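Workshop tips: before you pay for a robot arm planning kit

Several of you have asked whether the Lirnier Bench Planner is worth having. It is sold as a way of trying out a robot arm on your computer before you drill holes in a real bench. You choose a room, a table and an arm, and the program shows you what reaches what. I have had the trial version since the summer and I remain hard to persuade, but it did teach me a few things that are useful even if you never spend a penny on it.

Tip one: think about the base before the reach. The sales page goes on about reach. What eats your bench is the block the arm stands on, and where you put it. With the base near one end of the table you keep a broad stretch clear for work, but check that the arm can get to the far end of it. Cut a piece of card to the size of the base, tape it down and live with it for a week. Costs nothing.
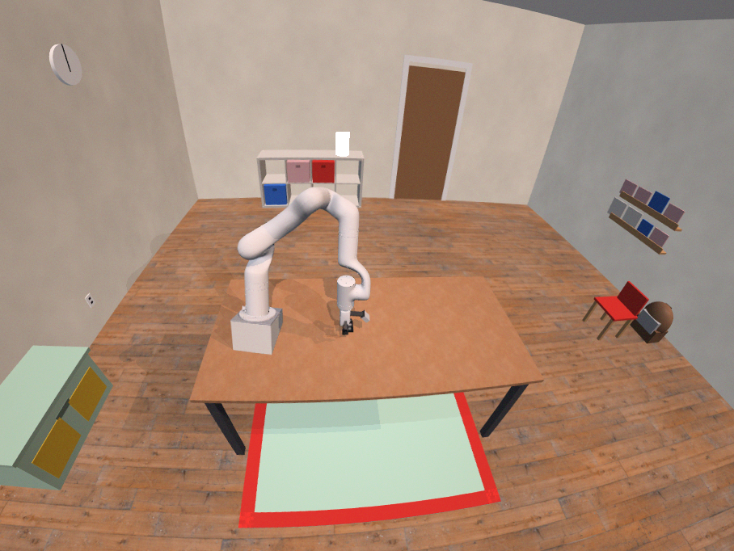

Picture: Tala Hamdan / Lirnier Bench Planner, trial version

The rooms are nicely done, I'll give them that. There is a clock, a red chair, even a rug under the front of the table. I would swap all of it for a vice and a box of offcuts. My own bench has never looked so bare, and a plan made on a clear table tells you very little about a full one. If you do use the program, measure your clutter and leave room for it.

Tip two: look at the elbow. People watch the gripper and forget that the middle of the arm stands higher than anything else on the bench. Measure up to your shelf, your lamp and your strip light. Then measure again with the shelf loaded.

Tip three: try small things first. Any arm looks clever swinging about in the air. Get in close and see how the fingers sit over something no wider than they are.
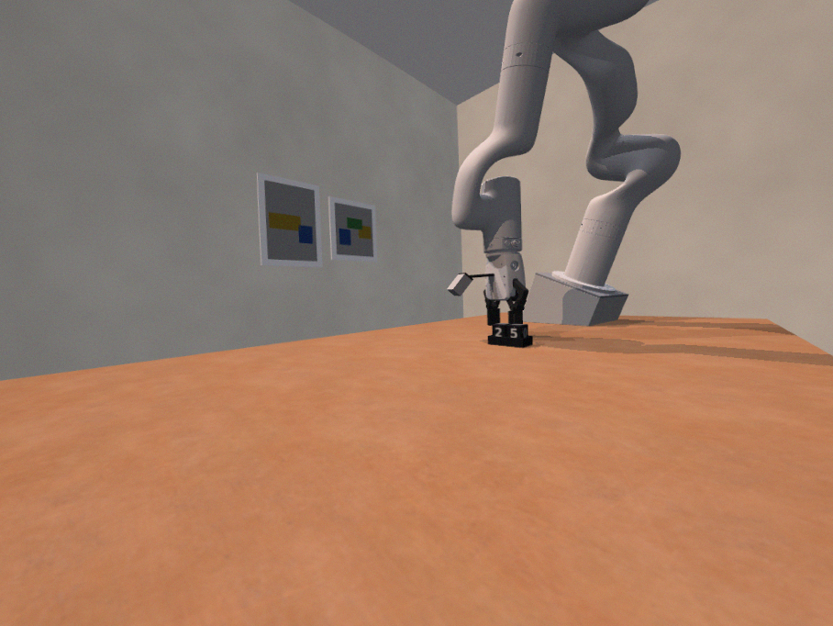 Geagea, 28/10/2020

The numbered block is a good idea and easy to copy at home. Paint a few scraps black, put white numbers on them, and you will always know which one you meant to pick up. Where I part company with Lirnier is the claim that a grip planned on screen "carries straight over" to the workshop. My scraps have splinters, glue and one corner that was never square. I'd want to see that promise tested on those.

Tip four: do the sums on the extras. The basic licence is 156 a year. The room pack is another 100, and the gripper pack 200. A rival program from Nikura asks 300 once and leaves you alone after that, though its help pages are dreadful.

Tip five: look from more than one side. A gap that seems generous from the front can close up when you see it from higher. The planner lets you move the viewpoint, and it is the part I used most.
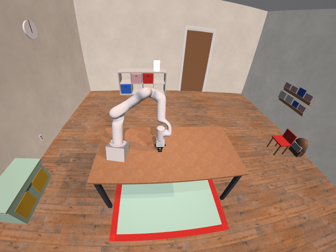

Gripper over the middle of the table, seen from above and in front.

For a real bench, stand on a sturdy step and look down before you mark any holes. Pencil first, drill later.

Would I buy it? Not at the full price. If you are fitting out a room from scratch and the arm is already on order, one year's basic licence might save you a badly placed hole. Everyone else can manage with card, tape and a long ruler. The Provinine edition is promised for December and is meant to let you add your own objects. I'll try it with a mug, a tin of screws and a coil of flex, and report back.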